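3.2 Containers and surfaces

Household bread storage was studied in two towns, Stisville and Prercombe. Jussara Barbosa visited 33 homes in February and noted where bread was kept, what it was kept in, and what else ended up in the same place. Lidded boxes were the most common choice in both towns, followed by paper bags and drawers.
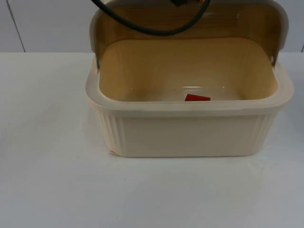 Figure 2. Bread box with the hinged lid open. The outside is cream plastic; the inside has a wood-grain-like finish.

People who owned a box with a hinged lid tended to leave it in one spot on the counter or table. Boxes with a lift-off lid were moved more often -- usually to make room for cooking -- and the lid was sometimes put down elsewhere. Several households in Prercombe kept items other than bread in the box, mainly bag clips and small packets. These were recorded but left out of the totals in Section 4.

The surface under and behind the box was recorded too, following the form used in the earlier Litusau survey. 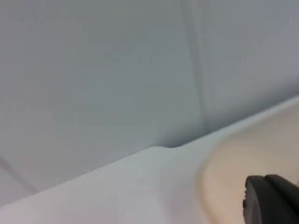

Pale, smooth surfaces were entered under a single code, whatever the material. Crumbs were scored separately, on a scale used for the box floor as well. Owners were asked how often they wiped each one, and up to 321 days had passed in the longest case reported.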